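Basano Small-Shop Price Notes — README

Version 7 of the tables

Contents
1. What is in the tables
2. Sources
3. File layout
4. Units and conversions
5. Known problems
6. Updating
7. Terms of use

1. What is in the tables

Shelf prices for packaged groceries and soft drinks sold in self-service shops in the Basano district and the neighboring town of Plikau. One row is one product at one shop on one visit. The current release has 2,439 rows covering 362 products. Prices are those shown on the shelf tag, not those charged at the register. Where the two are known to differ, the register price is in the notes column and the shelf price is left alone.

The tables were built to compare unit prices across package sizes. They are not a consumer price index and carry no household weights. Fresh produce, meat, bread sold by the piece, alcohol, and tobacco are out of scope.

2. Sources

Prices come from two kinds of visit. A full visit walks every aisle in scope. A short visit covers a fixed list of 40 products, mostly drinks, cooking oil, sugar, rice, and canned fish. Short visits are flagged S in the visit_type column and full visits F. Rows carried over from the older Engström price book are flagged E; they have no time of visit and their package sizes were rounded to the nearest 50 ml or 50 g.
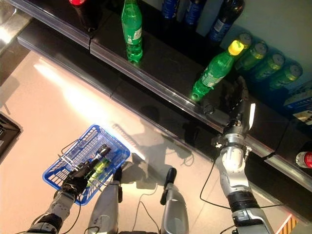 Bottles on the upper tier, basket over the aisle floor.

Products are matched across shops by barcode where one was read, and otherwise by brand, variant, and net content together. A change in net content makes a new product, even if the label is otherwise the same. A change in label art does not.

3. File layout

prices.csv — main table. Columns: row_id, shop_id, product_id, visit_type, month, shelf_price, promo, notes.
products.csv — one line per product. Columns: product_id, barcode, brand, variant, net_content, unit, category, deposit.
shops.csv — one line per shop. Columns: shop_id, town, floor_class, has_register_scan.
changes.txt — edits since the previous version, newest first.

Encoding is UTF-8 without a byte order mark. The separator is a semicolon and the decimal mark is a period. Empty means not recorded. Zero means zero, and only the deposit column should contain any.

The promo column takes one of these values:

none — no offer shown
cut — reduced price, old price still on the tag
multi — price applies only when buying two or more; shelf_price holds the single-item price
card — reduced price for card holders; shelf_price holds the price without the card
unclear — tag present but the offer could not be read

Bottled drinks need some care. The deposit is stored apart from the price, and a few shops print a tag that includes it. Those rows have been corrected and the word "deposit" appears in notes. Colas, lemon-lime drinks, and flavored waters share the category code D2. Plain water is D1.

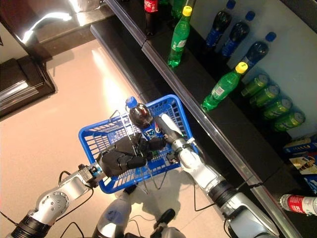 4. Units and conversions

Liquids are in milliliters and everything else is in grams. Unit price is not stored. Compute it as shelf_price divided by net_content, times 1000. For canned goods, net_content is the drained weight if the label gives one, and the unit column then reads g_dr. Do not mix g and g_dr in one average.

Multipacks are entered at total content, with the number of pieces in notes. Version 5 and earlier used the content of one piece — anyone joining old and new files should convert first.

5. Known problems

Small packaged items (sweets, gum, soup cubes, single-serve snacks) are undercounted. They are often sold from a shared tag, and where the tag did not name the variant the row was dropped.
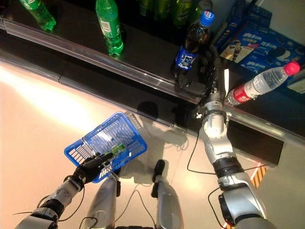 Small green packaged item in a blue basket.

Plikau has no full visits before March. Trends for that town should start in April or later.

Barcodes with a leading zero lose it when prices.csv and products.csv are opened in a spreadsheet and saved again. Import the column as text.

Some duplicate rows remain in category C4 (canned fish). They share everything but row_id and can be removed safely.

6. Updating

Run the Zostesis checker on the new file before merging. It rejects unknown shop_id values, negative prices, and any unit price more than three times the category median. Rejected rows go to hold.csv and are checked by hand against the visit sheet. Do not edit row_id. Deleted rows keep their number, and the number is not reused.

7. Terms of use

Free to copy and adapt with credit to the Basano Small-Shop Price Notes. Shop names are withheld and shop_id values are reshuffled at each major version, so they cannot be used to follow one shop from version 6 to version 7.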